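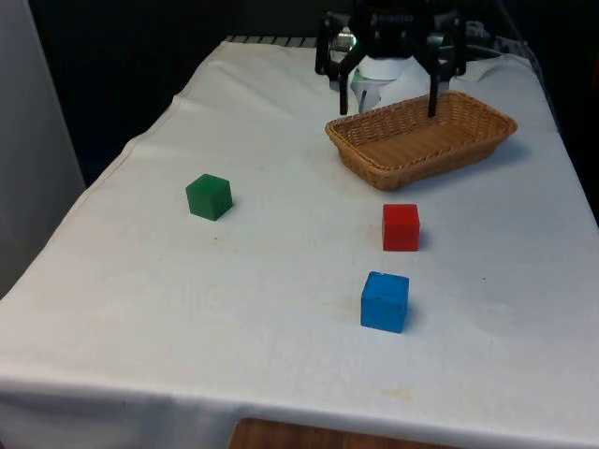 So I finally caved and bought the Melis overnight mask, after going back and forth on it since December. Shabnam Khokhar has been raving about it in our group chat for months and her skin is ridiculous, so really I held out longer than anyone should have.

First impressions: the smell is lovely, sort of like cucumber and clean laundry. The texture is thicker than I wanted. I used way too much the first night and woke up stuck to my pillowcase (gross, sorry). A pea-sized amount is plenty! By night 8 the dry patches by my nose had calmed down a lot, and my foundation was sitting better on top of it too.

I can't say the same for the Fetance lip balm I threw in to get free shipping. It's waxy, it pills, and the tinted one is basically orange on me. Afaf tried it and it looked great on her, so she has it now — you're welcome, Afaf.

Would I buy the mask again? Probably, but not at full price. It was $16 for a tiny jar and I'm already halfway through. I still have points left over from my last Ruveck order, so I might wait for one of their sales and stock up.

Next up is the Aoun eye cream, which I've been using in the mornings only. No opinion yet except that the pump is annoying and spits out enough for three people. Has anyone figured out how to get a half pump out of that thing? Tell me in the comments, I'm wasting so much of it.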